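Pre-Session Inspection Checklist: Hand-Held Demonstration Grippers
Reading time: 2 min

Applies to all Claseo stations recording the Vidmar cup task. The operator completes the list before the first demonstration and after every 30 recordings.

1. Fingers and pads
Pads seated flat, no lifting at corners — PASS
Comment: Light scuffing is acceptable. Replace a pad when wear reaches the backing.

2. Screws and inserts
All fasteners tight, both arms — PASS

3. Work surface
Clear of cords and spills — PASS
Comment: Cup holder to remain upright on its base throughout the session. 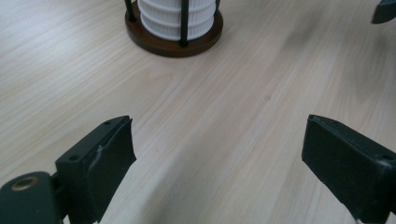 4. Travel
Fingers open and close fully without sticking — PASS
Comment: Cycle the trigger 11 times. Any hesitation is to be entered in the Soreo log under the station number.

5. Grasp quality
Cup held upright, sleeve not crushed — PASS WITH COMMENT
Comment: Operators are closing too quickly. Demonstrations in which the cup buckles must be discarded, as the policy will learn the same force. 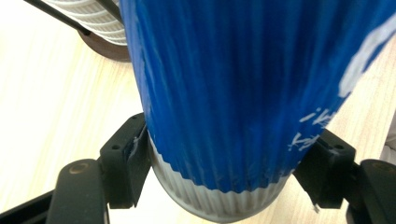 6. Cleanliness
Pads free of paper fibers and dust — ACTION REQUIRED
Comment: Wipe both fingers with a dry cloth between sets. Do not use solvent on the pads.

7. Recording
Storage available for 100 demonstrations — PASS
Comment: Last accepted file is 236. Numbering continues from there.

Next full inspection: October.

Related items
Cloketti Wrist Mount: Inspection Checklist
Remote Operation Stations: Emergency Stop Test
Rejecting a Demonstration: Operator Guidance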